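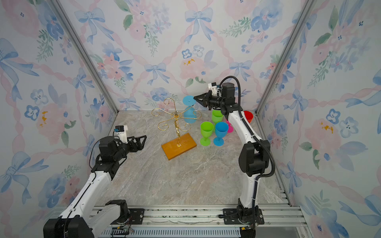 Ekinci countertop wine glass rack, 3 months in

Short version: like it, would buy again, with one gripe.

Got mine from the Mullton outlet for 51 dollars. Gold scrolly arms off a center stem, wooden base, glasses hang upside down by the foot. Very pretty, a bit much if your kitchen is plain. Mine isnt.

Setup was quick. Stem goes into the little square fitting on the base, tighten, done. Took me 11 minutes and I lost the instructions halfway thru. Tighten it again after a week, mine had worked a bit of wobble into it.

We use it with plastic stemware, the bright kind for the patio. Lime, pink, red, a couple of blues. Looks great loaded up. Hook side matters: slide the foot in from the outside, stem first, then let it settle. Come at it from above and you bump the neighbor.

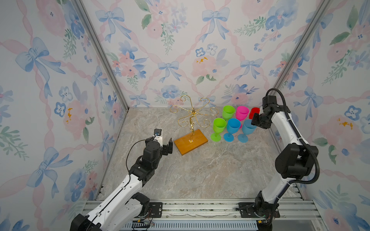 Does it tip if you only load one side?

Plastic glasses on one side have been fine here, but heavy crystal made mine lean, so put those on in opposite pairs.

Gripe: dust. All those curls collect it. Old toothbrush, Saturday morning, every couple weeks. Also the finish shows fingerprints near the hooks.

Compared it with the Amstead one my sister has. Hers is plainer, easier to clean, holds the glasses tighter. But kind of boring to look at and the hooks scratch.

4 stars. Would be 5 with a felt pad under the base, had to stick my own on. Shipping to Zilville was slow but it came in one peice.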